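Categories: Robotics & Automation > Events, Tours and Open Houses

Has anyone been to the Skandamitz open house? Is it worth the drive with two kids?

Posted Wednesday, September 18, 2024

My kids are 9 and 13 and both are robot crazy right now. We saw that Skandamitz is doing another open house at the Arau building this fall, and from what I can tell you get to see the people who teach the robots and maybe try it yourself. It's a long haul for us, 102 miles each way, so I want to know before I promise anything. Is there enough to do for a whole afternoon? Can kids touch things, or is it all behind glass? And do the demos get too technical? I know nothing about any of this and the flyer reads like it was written for engineers. Also wondering about parking and food.

Thanks in advance!

3 answers

Answer 1 (marked helpful by 18 people)

Go! We went to the one in July and my whole family is still talking about it, including my mother, who only came along for the ride.

No glass anywhere in the part we saw. You check in at the front desk, get a sticker, and then you wander between stations at your own speed. The big arm in the lobby (they call it Kellik) gets the crowd, and it is fun to watch, but I'd save your energy for the teaching tables in the back room. That was the best part by a mile. A person sits down with a gripper in each hand and does ordinary little jobs with ordinary household stuff, and the recordings get used later to train the robots. I stood there with my mouth open. I had always figured it was all typing.

Visitors get a turn too. When we were there you had to be 8 or older, so both of yours should be fine, but check that it hasn't changed. The grippers are harder to use than they look! My daughter was better at it than I was within a few minutes. You have to slow way down and think about which end of a thing you want to grab.

A couple of shots of the back tables, so your kids know what they'd be getting into. The same kind of job is going on in both, with a pink hairbrush:
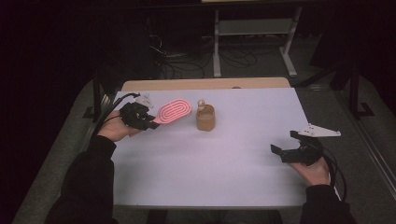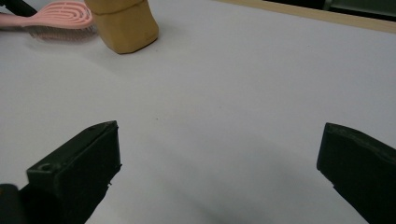
What I would do with one afternoon:

1. Get there when the doors open and go straight to the back room. The line for the grippers was short at first and then very much not short.

2. Do the Vahidi talk second. It's a sit-down thing with a screen, named after the room it's in, and the speaker kept it simple. Lots of questions from kids, and she took every one of them seriously — I really liked that.

3. Catch Kellik on the way out. It runs all day, so there's no rush.

Parking is free in the lot on the north side. Food was one truck, and it ran out of everything but chips by 2, so pack sandwiches. There's grass out back where people were eating. We stayed 4 hours and could have gone longer if my son's shoes hadn't been killing him.

As for too technical, no, not unless you ask! The staff will go as deep as you want. I asked one dumb question about how the robot knows when to let go of something and got a wonderful long answer, and I understood maybe half.

Answer 2

its good but sign up online first. they cap it at 795 people for the day and we got turned away at the door last year. also the back room is chilly, bring a sweatshirt

Answer 3

I agree with most of the first answer, though I'd put the talk first if your younger one gets restless later in the day. My nephew is 9 and was done with sitting still by midafternoon, but he would have stayed at the gripper table until they turned the lights off.

One thing to add — ask at the front desk whether they're doing the sorting demo. It wasn't on the printed schedule when I went, and I only caught the end of it because I took a wrong turn looking for the restroom. You pick which bin things should go in and the robot tries to follow along. It missed a few and the kids cheered every time it did.

With 102 miles each way I'd probably make it an overnight if you can. There's a motel with a pool near the highway exit, nothing fancy.

Tags: open house, Skandamitz, Arau, robot demos, visiting with kids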